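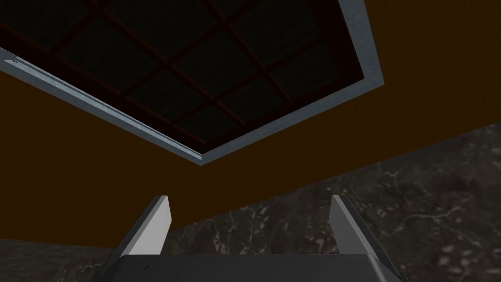

DRADIER - President Vernon Hiebert has sent a bill on border transit back to parliament, saying he agrees with its purpose but cannot sign it while it ties the government's hands in talks with neighbouring Rimach.

The bill passed its final reading in November. It would require lorries registered in Rimach to buy a separate permit for each trip through Natico, and would give the border service the power to hold goods for up to 30 days while papers are checked. At present a single permit covers a whole year and goods can be held for four days.

In a letter read out to members on Wednesday, Mr Hiebert said the longer holding period was reasonable. His objection is to a clause that stops any minister from easing the permit rules without a vote in parliament.

"The constitution gives the conduct of foreign relations to the government of the day," the letter says. "A law that leaves ministers unable to offer anything at the table will not bring the other side to it. I ask members to take this clause out and return the bill to me."

The dispute goes back to the closing of the river crossing at Yeom, which Rimach shut to freight from Natico in the spring. Rimach said then that the bridge needed repairs. Ministers in Dradier have said the closure was a response to Natico's decision to raise its duty on imported cement, and have asked for the repair plans to be published. They have not been.

Freight that used to cross at Yeom now goes by the northern road, a detour of 210 kilometres. Hauliers in the south of the country have complained for months about fuel costs and missed deliveries, and much of the pressure for the bill came from members who represent the river districts.

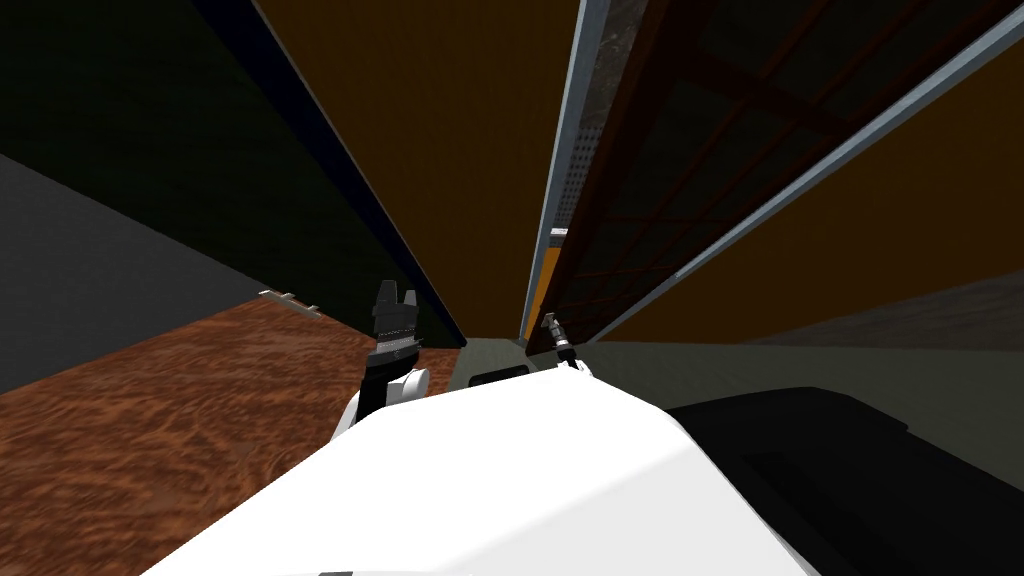
Computer-generated view of a white robot with a dark two-fingered gripper.

Parliament now has two choices. It can drop the clause and send the amended text to the president, or it can vote on the bill again as it stands. If the unchanged bill is passed a second time by a majority of all members, the president has to sign it.

The bill's supporters had that majority in November, but only just, and several of them said at the time that they had doubts about the clause. The transport group in parliament is due to meet before the next sitting to decide which course to back. Its members left Wednesday's session without speaking to reporters.

The opposition said the president had waited too long. In a written statement it accused him of raising a legal point that could have been dealt with while the bill was being drafted, and said drivers were paying for the delay. It will vote for the original text.

The president's office replied that its lawyers had written to the drafting clerks twice over the summer, and that both letters set out the same concern. It released copies of them late in the afternoon.

Rimach has said little. Its foreign ministry called the bill "an internal matter for Natico" but added that new charges on its lorries would be answered in kind. A round of talks between transport officials from the two countries is still planned, although no place has been agreed. Rimach wants to hold it on its own side of the river. Natico would like it held in Yeom itself, at the customs hall. 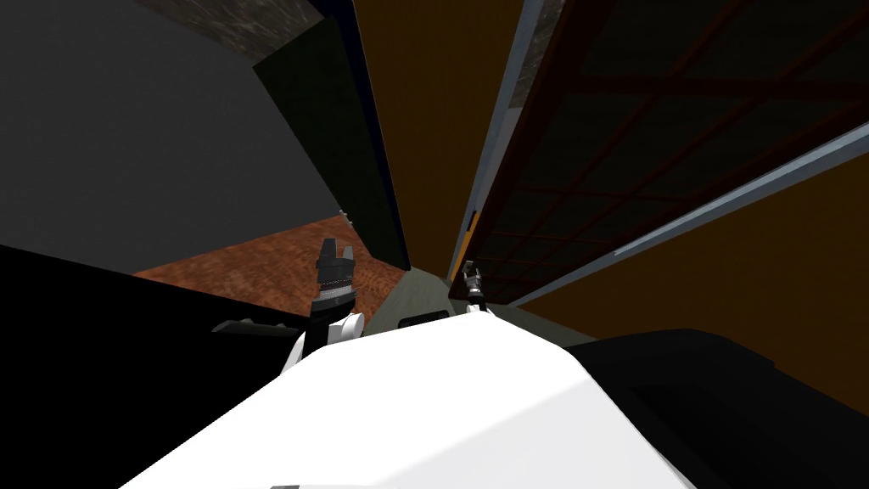
Do the current permits still count while the bill is with parliament?

Annual permits stay in force until a new law is signed and published. Drivers who already hold one do not need to apply again, and the border service will go on issuing them at the same price. If the bill does become law, permits bought before that day would run to their printed end date.

The border service said it had seen a rise in applications since the vote, with firms from Rimach renewing early. It has moved extra staff to the permit desk at the northern crossing and asked drivers to bring the vehicle papers as well as the company registration, as many applications have been turned away for lack of one or the other.

Mr Hiebert is expected to take questions from members when parliament sits again. The order paper for that sitting has the transit bill second, after the vote on school building grants.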